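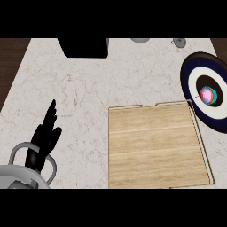 About the Clondisent Print Workshop

Clondisent is a printmaking school and open studio on the second floor of the old Sarketti building in Posen. We teach etching, linocut, lithography and screen printing to adults, at all levels.

The school was started by 9 printmakers who had been sharing one press and wanted room for more. They set two rules that still apply: every member cleans the press after use, and one print from every edition made in the studio goes into the archive. The archive now holds 2893 prints. Visitors can look through it by appointment, and a selection goes on show each December in the Herrera Room.

Courses run for one term and meet in the evening. Beginners usually take relief printing first, then move on to etching. Paper and ink for class work are included in the fee. Members who have finished two courses may book the presses on their own.

We do not teach a house style. Some of our members make abstract work, others print birds, street maps or book covers. Teachers are working artists and show their own prints in the Herrera Room in the spring.

Last year 659 people took a class or rented studio time. The front desk opens at 10 a.m. Please use the side entrance after 6 p.m.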